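Table and desk check, back room at Kirkent – January

I do this one twice a year and always tell myself it'll take 15 minutes. It never does!

- [x] Legs tight, no rocking (left rear needed half a turn)
- [x] Edges – ran a cloth along all four, no snags
- [x] Power strip off the floor
- [ ] Load label – missing again, I've asked Plostitz for a new one
- [x] Walkway clear, 50 inches at the tightest spot

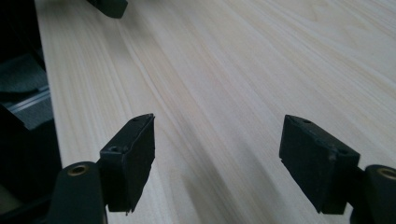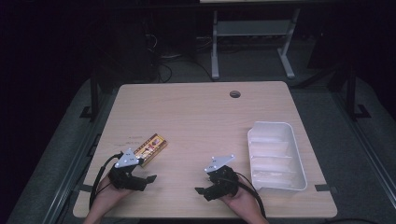 Surface gets a pass from me. I was half expecting to write up stains or a lifted corner, and I'm happy to say I'm leaving that line blank (the old tables were a disgrace by this point). The grommet hole near the far edge still has its rim, so cables can go through it without rubbing. There are a few faint pencil-like marks on the left side too, too light for me to read – try an eraser first, please, no solvent. Snack-type boxes are fine on top during the day but they go back in the cupboard by 6.

Still open:

- [ ] Load label, see above
- [ ] Felt pads, pack of 18, ordered from Losadent
- [ ] Ask Grecu if the warranty covers the leg bolts

Next check in July, unless something wobbles before then.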